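Tendusa puts out handling rules for two-arm produce robots

PHUTHONG, July - New good-practice rules for robots sorting fruit and veg, out now from Tendusa. 2 arms, one bin, clear right of way. Grippers checked for worn pads every 60 hours. Labelled stop button within reach, always. Draft drew 219 comments, most on brusing.

"Plain rules, no jargon," said Thanakorn Mahawong, standards lead. "Crews asked for that."

Free to download. Questions to Boonsong Somboon, before 4 pm pls.
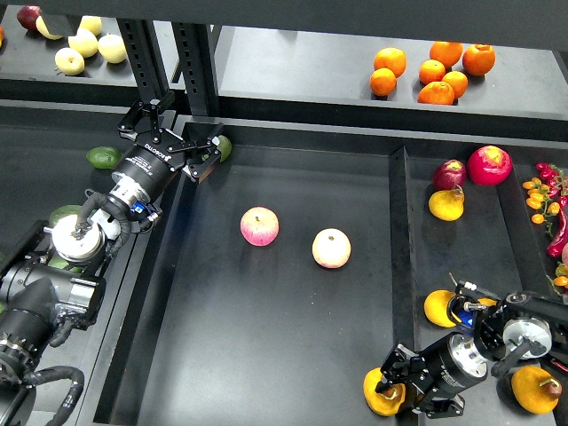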